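3. Materials and Methods

3.1 Sites

The survey was carried out in three shared office buildings, referred to by their short names: Loseo, Makora and Rolland. Loseo is the oldest. It has four floors, one kitchen per floor, and a vending area next to the ground-floor entrance. Makora was converted from a print works and has large open rooms with long tables down the middle. Its only kitchen is at the north end of the second floor, so people who sit at the south end walk the length of the building to reach a sink. Rolland is a newer building with small meeting rooms, a staffed coffee counter that closes at three in the afternoon, and a water point on each landing.

All three buildings are leased to several small firms at once. Cleaning is done in the evening in Loseo and Rolland and in the early morning in Makora. This matters for the count because anything left on a table in Makora stays there overnight, while in the other two buildings it is gone by eight. We return to this in Section 3.5.

We selected 28 rooms across the three buildings. A room was eligible if it had at least one table used by more than one person and if its tenants agreed in writing to have it visited. Private offices, phone booths and storage rooms were left out. Corridors were also left out, although in Rolland a fair number of cups end up on the window ledges there. A reader who wants an estimate for a whole building should keep that in mind.

3.2 Sweeps

Each room was visited twice a day on working days in April, once between 11:00 and 11:45 and once between 16:00 and 16:45. A visit is called a sweep. During a sweep, one surveyor walked through the room in a fixed direction, starting at the door and keeping the wall to the left, and entered every drink container standing on a horizontal surface onto a paper form. Containers held in someone's hand were not entered. Containers in bins were not entered either, as the study is about what is left standing and for how long.

The surveyors did not move, lift or touch any container. The fill level was judged by eye where the wall of the container allowed it, and from above where it did not. We used four levels: empty, residue, less than half, and half or more. "Residue" means that liquid could be seen but did not cover the base. A closed opaque container was entered as "level unknown," and no attempt was made to guess.

Surveyors were asked not to talk with occupants about the study during a sweep. If someone asked, the surveyor handed over a card with a short explanation and carried on. Early in the planning we had considered wearing badges, but two tenants felt that this would make people tidy up before each visit. A small test in Loseo gave us no clear answer either way, and we went without them.

The afternoon sweep of Thu 15 April was dropped in Makora because of a fire drill. The morning sweep on the same day was kept. No other sweep was missed.

3.3 Container Classes

The final data set holds 2182 entries. Of these, 712 are paper cups and 368 are plastic bottles. The others are ceramic mugs, drinking glasses, cans, cartons, personal flasks and a small class of items that fit none of the above, such as soup bowls used for tea.

The classes follow from how the container is meant to be emptied and thrown away, and they are deliberately broad. A paper cup is a paper cup whether or not it has a lid, a sleeve or a printed pattern. Color was written down as free text on the form because it helped us match a container in the afternoon to the same container in the morning, but it was not used to define a class. Size was not written down at all. We had tried a three-step size scale in a first draft of the form, and the two coders disagreed so often on the middle step that the scale was dropped.

Plastic bottles were split by closure into screw cap, sport cap and no closure. Bottles with the cap lying beside them were entered as "no closure," with a note. Where the surveyor could see a printed date on the bottle without handling it, the date was copied onto the form exactly as printed, with the same order of year, month and day and the same separators. These dates were collected for a side question on how long bottled drinks are kept at desks before they are opened. They are not used in the present paper.

Cups gave more trouble than bottles. An upright cup with an open top can be read from above in a second, but a cup with a lid tells the surveyor almost nothing. In Rolland, where the coffee counter hands out lids by default, more than half of the paper cups went down as "level unknown." For this reason the fill results in Section 4 are given for open cups only, with the lidded cups reported in a separate row. Figure 3 gives views of open cups and of bottles with screw caps.

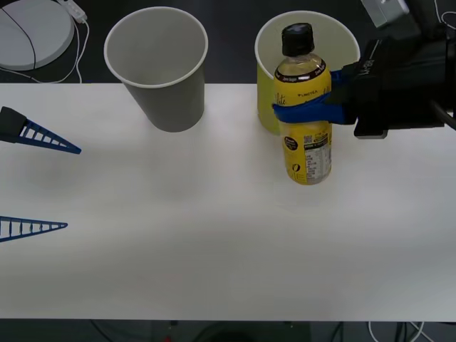
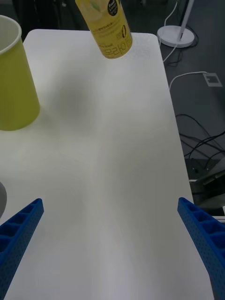
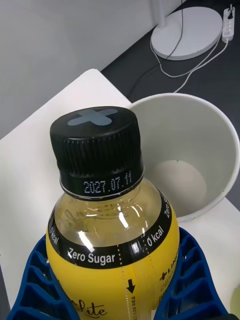
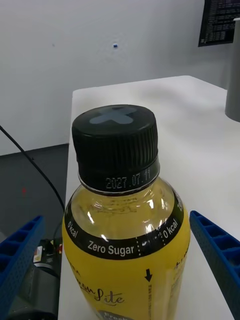
Figure 3. Cups and bottles. First panel: a gray and a yellow paper cup and a yellow plastic bottle on a white table. Third panel: a yellow bottle seen from above. Fourth panel: a black screw cap marked with an X, with the date 2027.07.11 printed on the neck ring.

3.4 Coding and Agreement

The paper forms were typed up on the evening of each sweep by Benoît Lebrun and checked the next day by Clémence Picard, who had not taken part in that day's sweep. Typing errors were corrected against the form. Where the form itself was unclear, the entry was kept and the doubtful field was left blank.

Free-text notes were then coded by two people working apart, Po-yen Wu and Florian Besson. The coding sheet had nine codes, covering where on the table the container stood (edge, middle, beside a screen, on top of paper), whether it stood alone or in a group, and whether there was any sign that someone meant to come back to it, such as a coaster, a name or a cover. The two coders met after the first week of entries, went through every case on which they differed, and changed the wording of two codes. "On top of paper" was widened to cover notebooks and folders. "Group" was narrowed to mean three or more containers within a hand's width of each other, after it became clear that one coder had been treating any pair as a group.

The first week was then coded again from scratch under the new wording. After that the sheet was left alone. Remaining differences were settled by Bastien Delaunay, who had written the first draft of the sheet but had done no coding himself. He was given the note and the two codes without being told which coder had chosen which.

The code "meant to come back" stayed the weakest of the nine. A half-full mug next to an open laptop is an easy case. A closed bottle at the end of an empty table is a hard one, and the coders were told to leave the field blank in such cases – a rule they followed more strictly toward the end of the month than at the start. We report this code in the appendix and draw nothing from it in the main text.

3.5 Matching Between Sweeps

To estimate how long a container stays where it is, each afternoon entry was compared with the morning entries for the same room. Two entries were treated as the same container if the class, the color note and the position on the table all agreed. A container that had moved along the same table was accepted as a match only if no other container of that class had been entered in the room that morning.

This rule will miss some true matches. It will also produce some false ones, above all for plain white paper cups, of which a single room may have several in one day. We tried a looser rule that ignored position and found that it raised the number of matches in Makora far more than in the other two buildings. The long tables there hold many similar cups at once, and we took this as a sign that the looser rule was matching different cups. The stricter rule was kept for all results.

Matches across nights were allowed only in Makora. In Loseo and Rolland the cleaning contract says that tables are cleared every evening, and a container found there in the morning was counted as new. We know of a few exceptions. The cleaners in Loseo do not touch mugs or flasks, and on two evenings they skipped the third floor because of a late event. Paper cups and plastic bottles were cleared as usual on all other evenings, and leaving out those two evenings does not change the order of the buildings in any of the tables.

3.6 Supply Records

Each building gave us monthly figures on the number of paper cups delivered. In Loseo and Makora the cups come from a single supplier, Tarkitum, in boxes that are opened one at a time, so the number of boxes opened is a fair measure of cups used. In Rolland the coffee counter and the meeting rooms order separately, and the counter also sells to visitors who leave with their drinks. We therefore use the supply figures for Loseo and Makora only. No such records exist for bottles, which people buy from the vending area or bring from outside.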